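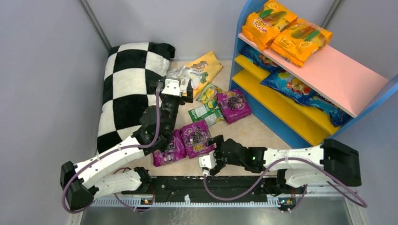
The snack corner, Saturday, about as organized as it gets.

I have never trusted the word "corner" when it comfrom people who sell furniture. Reading corner, coffee corner, calm corner. It means you own a pile of something and would like it to sound planned. So when the Buschmann newsletter started in on snack corners back in February, I rolled my eyes and then, a few weeks later, put one together anyway.

The pitch goes like this. You get a low shelf in cheerful colors, you put the snacks where everyone can see them, and people take one thing and leave the rest neat. There was a figure too, that open shelving saves a household up to 63 minutes a week. Saved from what? I don't spend 63 minutes a week looking for chips.

My shelf is blue with a pink top and yellow below, and I'll admit I like it. I like it less as storage. Snack bags are slippery pillows of air. Stand them up and they fall over, lay them flat and the big ones stick out past the edge. The pink shelf has a couple of orange packages on it and most of the rest of the population prefers the floor.

Then there's the checkered cushion. Edeltraud Wunderlich, whose blog I read mainly to disagree with, swears that a floor cushion "anchors" a small space. Mine leans in the corner, black and white, taking up room I could have used for a basket. Does it anchor anything? It collects things.

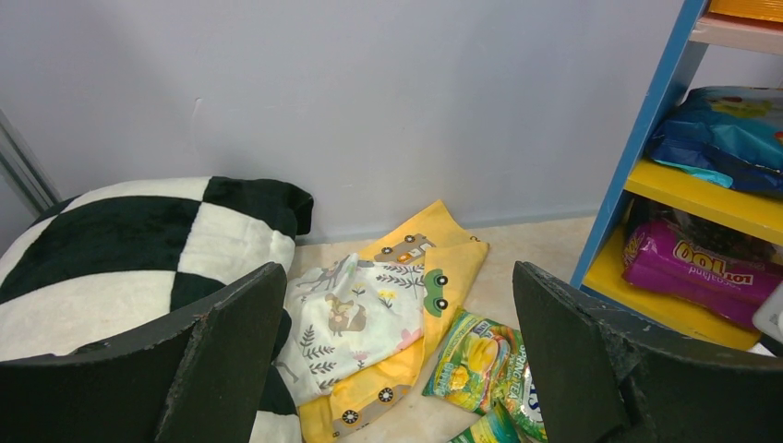 My other complaint is that any low, soft spot becomes a drop zone for whatever has no home. The yellow thing with the little cartoon cars has no home. The white one with the woodland animals doesn't either. Put them next to a bag of something corn-flavored and you have a heap, whatever the newsletter calls it.

I looked at the Joltetti bins, which come in sets of 3 and are too deep, and the Hositz ones, which are fine but cost more than the shelf did. For now I'm giving it 2 more weeks with the big bags on the bottom and the small ones up top. If they're still on the floor after that, everything goes back in the kitchen cabinet and the cushion can have the place to itself.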